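Tips for gathering robot examples without losing your weekend

I've been collecting pick-up-and-put-down examples for our arm's learning system since March, partly on the real bench and partly in the simulator, and these are the habits that have stuck. Most of them came from getting it wrong first!

Name things before you start

Melati and I once saved two evenings of work under "new", "new2" and "new proper". Now every folder gets the object, the cloth and the person driving. Dull, but I can find the Stokholm set in seconds.

Keep the fumbles

If the gripper slips and you recover, save it. Our arm learned a lot from my clumsy second goes, and it was hopeless at recovering when I only fed it the tidy ones. Bin the runs where you wandered off to answer the door, though.

Change one thing at a time

Move the object, or turn it, or swap the surface – then do a batch. I do 100 per batch in the simulator and stop there, as my hands get lazy and every grasp starts to look the same.

Slow down near the object

Go as quickly as you like across open space, then ease off for the last little bit. Citlali drives with a cup of tea in her other hand and still has the smoothest approaches of any of us (very annoying).

Rumple the cloth

A flat surface is lovely to work on and teaches the arm very little. Add folds and ridges, and let the toy lie at a slant. I like long toys for this, and I take hold near one end on some runs and round the middle on others. The simulated rocket is my favourite, held here by its rounded end over the blue cloth.

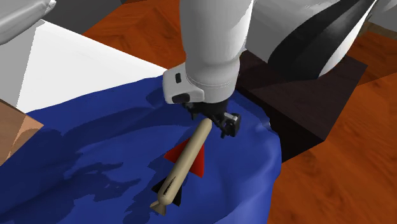
Write the label straight away

One plain sentence per run, typed before you reset. "Pick up the rocket" is fine. Macario's are practically short stories and I've had to trim the lot.

Back up before you tidy

We're at 3,192 runs on the Olano drive, and there's a second copy at Macario's house. I do my copying on a Sunday night while the washing's on, then clear out the duds the next day.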